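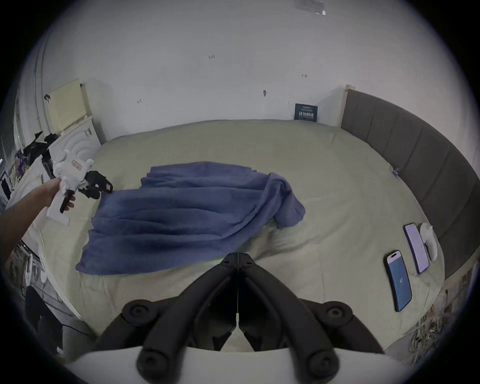

Blue cloth on the bed, with both hand-held grippers pointed at it.

Wurneston puts two gripper jaws through the laundry test, and I got to hold them

May 2019 – I run the hardware trials at Wurneston, and I've been looking forward to writing this one for a while! Our comparison of the Nistier and Temba jaw sets is finished, the results go up on our site today, and anybody who is shopping for a gripper that has to deal with cloth is welcome to them.

The short version: both jaw sets fit the same hand-held body, so we could swap them and keep everything else the same. We did 127 picks with Nistier and 127 with Temba, all on soft fabric spread over a bed (a bed is a mean surface for this, it gives when you push on it). I did a good half of them myself and my forearms would like that noted.

Nistier dropped the cloth 14 times. Temba did better on thin hems and worse on anything bunched up, and I kept changing my mind about which one I liked. If you mostly fold, I'd go Temba. If you mostly grab things out of a heap, Nistier, and I'd say that even though it's the heavier of the two.

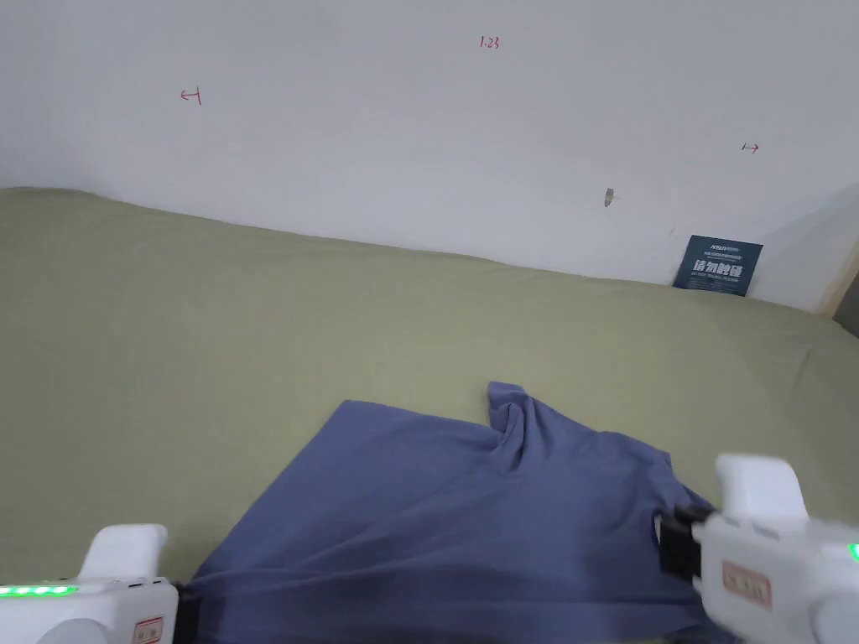
Two grippers, one piece of cloth: the pull test under way on the green sheet.

The two-handed pull was the part I enjoyed most. You pinch the fabric at both sides, spread your hands, and find out fast which jaw lets go first. It sounds silly (my family certainly thinks so) but spreading a cloth flat is the step where most of our customers' folding setups get stuck, so we gave it a full two days.

We also ran two camera positions the whole time, one on the gripper and one up at head height. I went in sure that the gripper view would be all we needed. Well, no! Up close you get a lovely look at the pinch and very little idea where the rest of the cloth has gone, and we ended up scoring every pick from both.

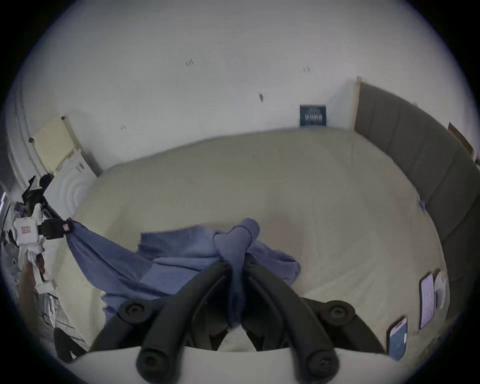

Do the jaws need different settings for towels and T-shirts?
We left the closing force alone for the whole comparison, and both jaw sets coped with both fabrics. Thick towels may want a slower close.

The controller got a turn as well. We tried the Dresten board against our own older one, and the Dresten answered the trigger in 151 milliseconds where ours took 237. You feel that in your hand right away. I'd stopped noticing how sluggish the old one was, and now I can't stand it.
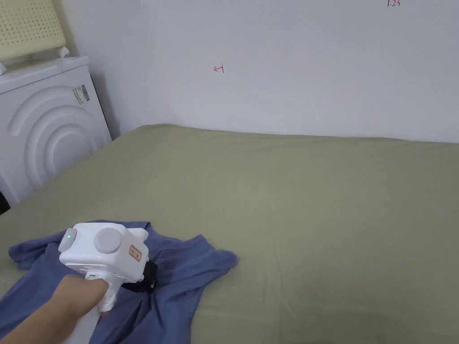
Can the jaw sets be bought separately from the gripper body?
Both are sold on their own and attach with the screws supplied. Wurneston will take orders through its website starting in August.

The full results, including the picks that went badly, are free to download from the Wurneston trials page. Press people who want to try the grippers for themselves can write to our press desk and we'll set up an afternoon. Bring a T-shirt you don't mind getting creased.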